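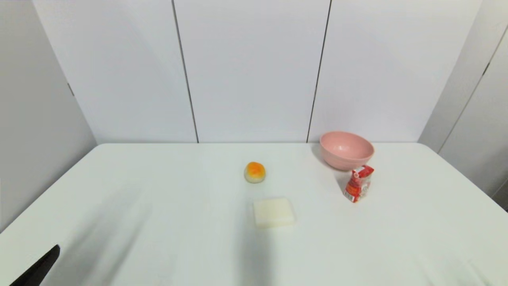
How to descale a kettle without making a mess of it

I live in a hard water area and I drink a frankly silly amount of tea, so my kettle furs up faster than I can keep on top of it. For years I just tipped out the flaky bits and carried on. Then my neighbour Mogens Zoëga came round, peered into his mug and asked whether I was growing a coral reef in there. Fair enough! I went and bought a bag of citric acid that afternoon and I've used the stuff ever since.

What you need

A bag of citric acid (mine is Wevum, from the baking shelf, but any food-grade one will do)
Tap water
An old washing-up brush
A spoon you don't mind leaving in the sink

White vinegar works too, if that's what's in the cupboard. I went off it when the whole downstairs smelt like a chip shop until bedtime.

Step 1: Check the booklet

Some kettles have a coating inside that the maker doesn't want you putting acid on. My old Pinetti had a line about it on the back page, in tiny print, under the bit about plugs. If you've lost yours, look on the maker's website.

Step 2: Fill and boil

Fill the kettle halfway and boil it, then switch it off at the wall. Let it stand for a couple of minutes. You want it hot but not rolling, or the next bit will come up at you like a shaken bottle of pop.

Step 3: Add the citric acid

Tip in 50 grams, a spoonful at a time. It will fizz. Keep your face back and open a window — the steam catches your throat a bit. Give it a gentle stir if there's powder sitting at the bottom.

Step 4: Leave it alone

I give it 13 minutes, which is how long it takes me to empty the dishwasher and put the bins out. If yours is really bad, leave it half an hour. Please put a note on the lid if you live with other people. My sister made a coffee with it once and has never let me forget it.

Step 5: Tip, brush and rinse

Pour the lot down the sink and have a look inside. Any stubborn patches round the element should come away with the brush. Don't use wire wool, it scratches, and the scale seems to grab hold of the scratches next time round.

Take the little mesh filter out of the spout as well (most of them just pull upwards) and scrub it under the tap. Rinse the kettle, boil a fresh fill, throw that away, then do the same again. After 2 boils mine tastes of nothing at all.

How often?

Every month or so for me. If your water's softer you might get away with doing it in May and again before Christmas. When you can see a white ring at the water line, it's time.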